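Zallport Service Cell for Drive and Module Swap

The Zallport cell handles drive and module work on opened server and desktop chassis. It is sold as a kit with one arm, a multi-finger gripper with a wrist camera, a tool and parts board, and the job software. The chassis is placed by an operator with the cover already off. From there the cell runs a stored job and writes a log entry for each step.

The board mounts flat on the cell wall. The standard layout has 11 raised holders in several shapes: narrow slots, tall loops, an open box, a tray and a few ledges. The shapes differ so that a caddy, a bracket and a small card can each have a fixed position. Holder positions are taught once per cell and saved with the cell file.

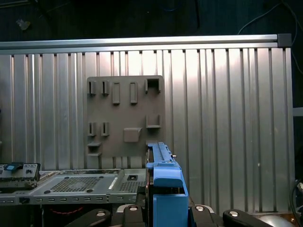 Blue drive caddy in the gripper, with the standard board on the cell wall.

Approach speed near the board is limited in software and can be lowered per holder. The default suits most plastic caddies. Long parts need a lower value, as the free end tends to swing when the wrist turns. Grip force is set per part, in six steps, and step two is the normal starting point for thin-wall plastic.

Boards are printed, and replacements ship without inserts. A site that wants its own layout can send a drawing to Komham, who make the boards for us. Lead time is eight working days. Marisa Bianchini in applications checks each drawing for finger clearance before it goes out — the usual correction is more space between neighboring slots.

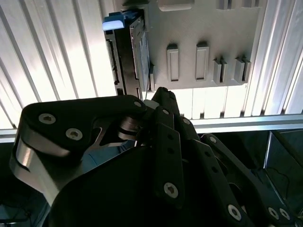 A custom board uses the same mounting points as the standard one, so only the holder positions have to be taught again. The old cell file should be kept under a different name. Loading a file that does not match the installed board is the most common cause of a failed first pick, and the software does not detect it.

Kumiko Yoshida ran the acceptance trial at our Altura site on mixed server and desktop units. The trial covered 2,613 swaps. Most stops were caused by cables lying across the drive area, and the release notes list the remaining causes by job step. A cable check now runs before each approach to a drive bay. It adds about 6 seconds and can be turned off for chassis with fixed harness routing.

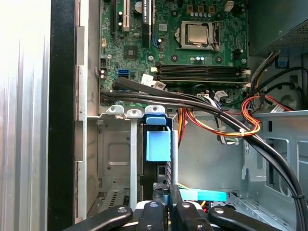

Can the cell work on a chassis type that is not in the job library?
A new chassis type needs its own job file. The operator teaches the bay position, the approach angle and the release height, then runs the job once at reduced speed with an empty caddy.

Service contracts and spare fingers are handled by Figueiredo. Quote the serial number on the base plate when ordering.

Related items
Replacement finger set
Blank holder board
Wrist camera cable, long
Job library update, May
Figueiredo service contract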